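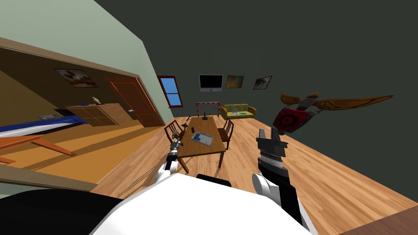

Why Does Bread Have Holes In It?

Have you ever held a slice of bread up to the window and peeked through it? If the bread is the right kind, you can see little spots of daylight, and sometimes the jelly drips right through onto your sleeve (ask me how I know!). Those holes are bubbles, or at least they used to be, and the story of how they got in there is a good one.

It starts with yeast. Yeast is alive, which surprises a lot of people, because in the packet it looks like beige sand. Each speck holds a great many tiny living things, far too small to see one by one, and they are all fast asleep. Give them some warm water and a bit of flour and they wake up hungry.

Yeast eats sugar. You might say, "But I didn't put any sugar in!" and that's all right, because flour has starch in it, and wet flour slowly turns some of that starch into sugar. While the yeast is eating, it gives off a gas called carbon dioxide, the very same gas that makes soda fizzy. In a glass of soda the bubbles float up and pop. In dough they get stuck.

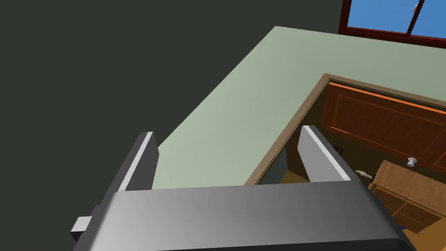

What Keeps the Bubbles In?

Dough is stretchy, a bit like bubble gum, and the stretchy part is called gluten. When you push and fold the dough, which bakers call kneading, the gluten joins up into long, bendy strands. Every bubble gets its own little stretchy room, and as more gas comes in, the rooms puff up and the whole lump of dough grows. Then the oven sets everything firm, and the rooms stay put even after the gas has gone.

Try It Yourself

You will need an empty plastic bottle, a balloon, a packet of yeast, 2 spoonfuls of sugar and a cup of warm water (warm like a bath, please, and have a grown-up check it).

Put the yeast, sugar and water in the bottle and give it a gentle swirl.

Stretch the balloon over the top.

Leave it somewhere cozy and go and play for a while.

When you come back, the balloon should be standing up, all by itself, full of gas from your very busy yeast. If it's still floppy, give it more time, or start again with a fresh packet.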